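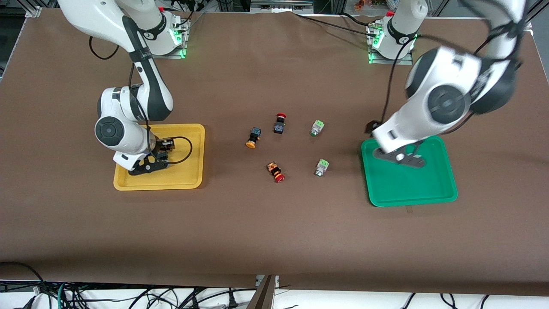 Call for participants: review panel for the two-arm bench cell rules

Brirura is revising its internal rules for bench cells in which two arms share one table. The draft covers sorting of small parts, such as push-button switches, into trays. We are looking for outside readers and operators to test the text before it is issued in November.

Participants will:
read the draft (90 clauses) and mark any that cannot be checked at the bench;
attend 2 sessions at our Ilden site;
carry out the start-up, stop and restart checks as written, under supervision;
record where the arms' shared zone is not clearly defined.

You should have worked with robot arms in a workshop, laboratory or factory. Experience of writing risk assessments is useful but not required. Programming is not part of the work. Current employees of Brirura and its suppliers may not apply.

Clause 14 (cable routing at the wrist) and clause 31 (one arm waiting over its tray while the other picks) drew the most comments in the last round. Please say in your application if you have dealt with either.

Travel within the region is paid. Sessions are held in English.

Apply in writing to Ketsara Wongsuwan, one page at most, by 4 August 2018. Technical questions go to Jaime Pinheiro.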